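Carrier screening before IVF, worth paying for?

pipwren
Feb 20, 2025
Clinic wants us both to do the Noreo panel before our first cycle. $2816 for the two of us, no rebate. Has anyone skipped it?

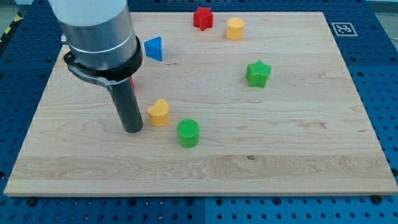 tassiemum7 replied that she skipped it and regrets it - ended up doing the bloods mid-cycle anyway and lost 8 weeks waiting on resluts.

gumleaf_k
Disagree. Ask your GP for the basic three-gene one first. Much cheaper. We did that, all clear, went ahead.

pipwren
Thanks both. Ringing Skimcombe tommorow to ask.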